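# Notice of Vacancy, Room 220

The Residence at Iseck Street requires that a vacated room be returned to the Office of Tenancies in the condition in which it was received. Mr. Braulio Espinoza had signed a form to this effect, in ink, and had then departed on the early train to Ganov.

The inspection was entered in the register for Thu 29 August. The inspector recorded a round bin, lined, with a snack wrapper and a tissue in it, and a paper cup with a lid on the ledge of the headboard. Under Remarks she wrote: "The tenant was aware of the bin."

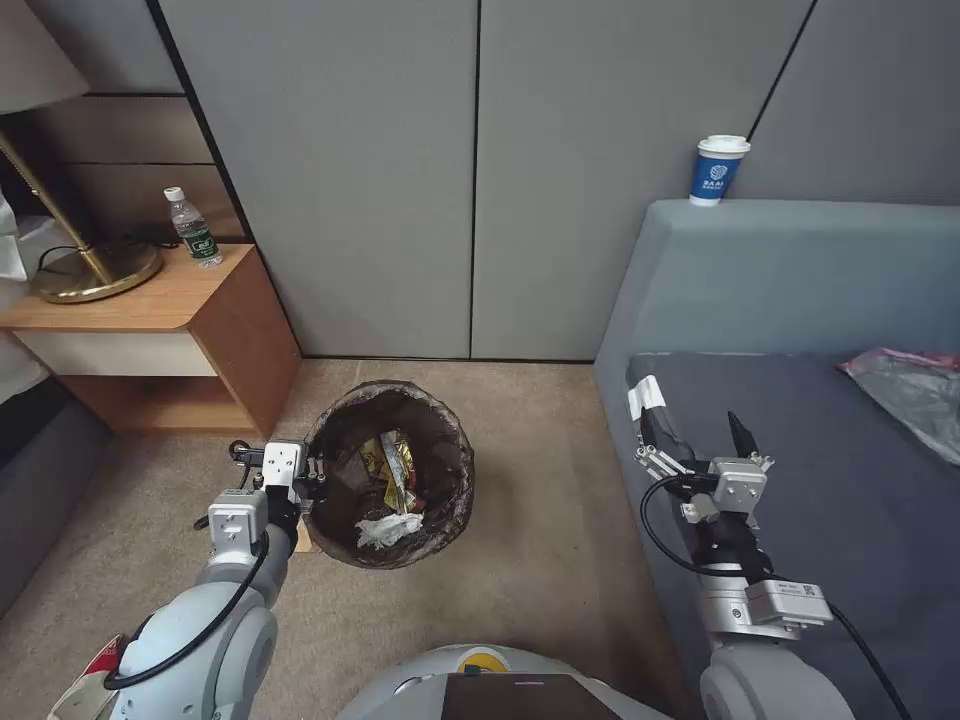 **Elli Pelkonen**
*Inspector of Rooms, Second Floor*

Miss Pelkonen had inspected rooms for six years and held that the carpet was the only honest witness. She had known Mr. Espinoza slightly. He had once held the elevator for her, and had asked whether she ever found anything worth keeping. She had replied that the question fell outside her duties.

The schedule of charges allowed 200 crowns for litter. She went over the floor in the prescribed manner, from the door toward the bed, entering each item on its own line – the crushed cup, the paper bag, the candy wrapper, the tissue. A picture in a black frame lay tilted across the duvet. The schedule made no provision for pictures.

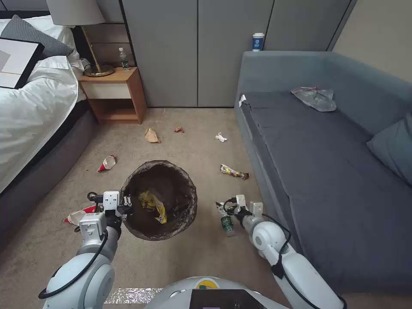
*Room 220, with the framed picture on the bed.*

She considered the picture for longer than the procedure allowed. Then she turned to the line marked Property Left Behind, wrote "One, to be called for," and left the charge blank. Mrs. Palaniappan, at the Office of Tenancies, would return the form in September and ask for a figure.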